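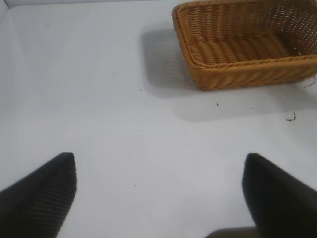 Wrist camera view of an open gripper and a woven basket on a white tabletop.

Teaching by demonstration

Teaching by demonstration is a way of giving a robot a new task by showing it the movements. A person either guides the arm by hand or steers it by remote control, while the joint positions and camera pictures are recorded.

The Drellham method, used in the Trosisari project, relies on remote control only. Each task is shown 30 times, with the objects moved between runs. Its first collection holds 221 recordings, most of them over 20 seconds long.

See also: Hand guiding; Remote control; Wulberg gripper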